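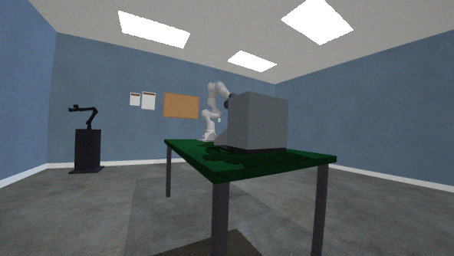 시연 데이터는 작업당 몇 개부터 학습에 쓸 수 있습니까?
작업 하나에 성공으로 표시된 에피소드 200개가 최소 기준이며, 이보다 적으면 학습 스크립트가 해당 작업을 건너뜁니다.

4.3 시뮬레이션 환경에서의 시연 수집

본 절은 Forkeck 시뮬레이터에서 원격 조작으로 시연을 기록하고 Parnier 형식의 데이터셋으로 내보내는 절차를 설명한다. 실제 로봇을 이용한 수집은 5장을 참조한다.

4.3.1 사전 조건

Forkeck 서버와 Helluvetti 조작 클라이언트가 같은 네트워크에 연결되어 있어야 한다.
저장 경로에 쓰기 권한이 있어야 한다.
3월 이전 빌드에서 만든 장면 파일은 변환 도구로 먼저 갱신한다.

4.3.2 장면 불러오기

1. 장면 목록에서 실내 작업대 장면을 선택한다. 파란 벽의 방에 상판이 녹색인 작업대, 회색 상자, 흰색 팔과 검은색 팔이 배치된다.
2. 조작 대상 팔을 지정한다. 작업대 쪽의 흰색 팔은 arm_w, 받침대 위의 검은색 팔은 arm_b이다.
3. [초기화]를 눌러 두 팔을 기본 자세로 되돌린다.
4. 물리 엔진 상태가 '준비'로 바뀔 때까지 기다린다.

참고: 지정하지 않은 팔도 관절 값은 기록된다. 학습에서 제외하려면 내보내기 단계에서 해당 채널을 해제한다.

4.3.3 시점 확인

1. 기록용 시점의 미리보기를 연다.
2. 대상 팔의 말단부와 상자의 위치 관계를 확인한다. 상자가 말단부를 일부 가리는 시점은 단독으로 쓰지 말고 보조 시점을 추가한다.
3. 상판의 그림자를 확인한다. 그림자 무작위화를 켠 경우 밝기는 에피소드마다 달라진다.
4. 시점을 잠근다.

주의: 잠근 시점을 수집 도중에 변경하면 이후 에피소드는 별도의 데이터셋으로 분리된다. 두 데이터셋은 병합할 수 없다.

4.3.4 에피소드 기록

1. 작업 지시문을 입력한다. 지시문은 한 문장으로 쓰고, 같은 작업에는 같은 문장을 쓴다.
2. 기록 주기를 30 Hz로 설정한다.
3. [기록]을 누르고 2초간 정지한 뒤 조작을 시작한다.
4. 작업이 끝나면 말단부를 상자에서 떼고 [종료]를 누른다.
5. 결과를 '성공', '실패', '폐기' 중에서 선택한다. 조작 장치의 연결이 끊긴 에피소드는 '폐기'로 표시한다.
6. 장면을 초기화하고 3단계부터 반복한다.

참고: 실패 에피소드는 삭제하지 않는다. Upadhyay 평가 모듈이 성공 판별기를 학습할 때 사용한다.

주의: 관절 한계 경고가 표시된 상태로 조작을 계속하지 않는다. 경고 구간의 명령값은 한계값으로 잘려 저장되며, 이 구간은 복원할 수 없다.

4.3.5 검사 및 내보내기

1. [검사]를 실행한다. 누락 프레임, 시간 역전, 빈 지시문이 있는 에피소드가 목록에 표시된다.
2. 표시된 에피소드를 재생하여 유지 또는 폐기를 결정한다.
3. 출력 형식에서 Parnier를 선택하고 내보낼 채널을 지정한다.
4. [내보내기]를 누른다.

오류 141이 표시되면 지시문과 에피소드의 연결이 손상된 것이다. 색인을 다시 만든 후 1단계부터 재실행한다. 같은 오류가 반복되면 로그 폴더 전체를 압축하여 기술 지원 창구에 제출한다.

관련 항목: 4.4 무작위화 설정, 5.1 실제 로봇 연결, 부록 C 채널 이름 목록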